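Search the manual Go
Support > Killix > Care and Cleaning > Removing Stains

Section 3. Cleaning the white plastic parts

White plastic shows everything, I'm afraid, and a little time spent every so often will save you a long scrub later on.

1. Put on rubber gloves and open a window.
2. Wipe off any loose dirt with a damp cloth.
3. Mix a spoonful of mild dish soap into a bowl of warm water. Dip a soft brush and work it along each opening, right down into the dark end.
4. Go over the ledges and the curved rims, where tan or brown staining likes to settle. For stubborn spots, make a paste of baking soda and water, spread it on, and leave it for 30 minutes – have a cup of coffee in the meantime! 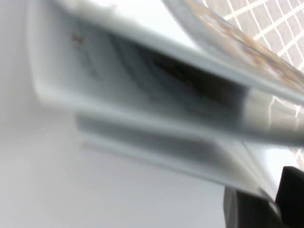
Noreen Satti wrote to us that an old toothbrush with the bristles trimmed short got into her slot far better than any brush she had bought, and that two gentle rounds of paste did more for the brown marks than one hard scrubbing.

5. Rinse with clean water and dry with a soft towel.

CAUTION: Never mix bleach with other cleaners. Keep steel wool and scouring powder away from the plastic – scratches hold dirt.

NOTE: Old stains may fade without going away completely.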